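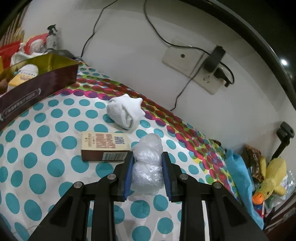

the bundle, in its plastic, above the patterned tablecloth

pinecone_lane
Topic: Sourdough starter by mail, or am I wasting everybody's flour?

Okay, so I moved in May, and my old starter did not make the trip. I'd had it going for years and I was more upset about that than about the lamp that got crushed, which my husband finds hilarious. Since then I've tried to build a new one from scratch 3 times. Every single one bubbles like crazy on day two, goes flat, smells like gym socks, and then just sits there until I lose patience and dump it down the sink (I know, I know, trash can, not sink, I learned that one the expensive way).

So now I'm thinking about getting some dried starter from a friend back home and skipping the whole thing. She bakes a dark rye with hers that I would walk across town for. My question is whether it's worth the trouble or whether it'll turn into "my kitchen's starter" in a month anyway. I use all-purpose plus a spoonful of whole wheat, tap water, and the jar sits by the stove.

crumbwatcher
Don't dump it! What you're describing is totally normal. The early bubbles are the wrong bugs having a party, then the jar gets too sour for them and they quit, and the good yeast takes its time showing up. How long did you give it before tossing it?

pinecone_lane
Umm. Four days? Maybe five on the last one.

crumbwatcher
Well, there you go. Give it two weeks, feed it once a day, and go sit on your hands.

Märta Moen
I'd say take the dried one. I've done it both ways and life is short. My aunt sent me flakes of hers folded up in parchment inside a birthday card and I had bread by the next weekend. Soak the flakes in lukewarm water till they go soft, stir in the same weight of flour, and leave it alone overnight. Use rye for the first couple of feedings if you can get it. I buy the Haugen rye in the paper sack, it's coarse and kind of gray and the starter goes nuts for it.

And yes, people will tell you it changes into whatever is floating around your house. I don't believe it. My aunt's starter has this green apple smell and mine still has it — my neighbor's doesn't, and we use the same flour.

oldmill_dan
Respectfully, the smell is mostly how you feed it and how warm you keep it. Feed it wetter and warmer and you get yogurt, keep it stiff and cool and you get vinegar. I could make yours smell like the neighbor's in a week.

Märta Moen
You could make it smell like the neighbor's because you'd be mistreating it, Dan.

oldmill_dan
Ha! Fair enough. I still think buying or mailing starter is a sentimental thing, and there's nothing wrong with sentimental. But if she wants bread, flour and water are already in her cupboard.

twoloaf_tess
Jumping in on the "by the stove" part. Is that a gas stove with a pilot light? Mine got way too hot back there and I cooked one without knowing it. I moved the jar to the top of the fridge and it perked right up. Also check your tap water, some towns put in a lot of chlorine. I leave a pitcher out on the counter overnight, though my sister says that doesn't do anything where she lives because they use the other stuff that doesn't evaporate. She buys jugs.

pinecone_lane
Electric, but it's right above the oven vent, so, hmm. I stuck my hand back there after I read this and it's pretty toasty when the oven's on. Moving the jar tonight.

Aslak Dahlgren
I keep mine in a Cestus proofing box and I've quit thinking about it. I know it's a gadget and I know half of this board hates gadgets. But our kitchen is freezing from fall to spring and I was babysitting a jar wrapped in a dish towel like it had the flu. Before that I had the Grernus one, and the lid warped on me, so I'd skip that.

crumbwatcher
Oven with just the light on. Free.

Aslak Dahlgren
Until somebody preheats it for pizza. Ask me how I know.

crumbwatcher
Tape a note over the knob! I've had the same piece of blue painter's tape on there so long my kids think it came with the oven.

twoloaf_tess
We've lost 2 that way in this house, tape and all, so I'm with Aslak on this one. I don't own a box, but I do get it.

oldmill_dan
Back to the question, though. If you do get some in the mail, dry it properly. Spread it as thin as you can on parchment, let it go until it snaps, then crumble it. If it bends, it isn't ready. I've had people send me the wet stuff in a sandwich bag and I don't recommend opening one of those over a rug.

Märta Moen
On this we agree completely. And keep back a spoonful of the flakes in a jar in the pantry! Mine sat nearly 8 months and came back fine.

pinecone_lane
You all are the best. So here's my plan — I'm doing both. The scratch one gets its full two weeks on top of the fridge, with rye, and my friend is drying some of hers for me. Then I'll bake the same plain loaf from each and make my husband taste them without telling him which is which.

oldmill_dan
Same flour, same feeding, same temperature for both jars, please, or it doesn't count.

Märta Moen
And whole rye for both. I'm putting my money on the friend's.

pinecone_lane
Deal. Does anybody have a plain loaf recipe that isn't super wet? My hands and high hydration dough do not get along.

crumbwatcher
Go with 500 grams bread flour, 325 water, 100 starter, 10 salt. Bulk it until it's puffy and a bit jiggly, shape it, fridge overnight, bake it in a covered pot. If it still sticks to you, wet your hands and don't add flour. I'll dig up my notes on timing after dinner and post them in the recipe section.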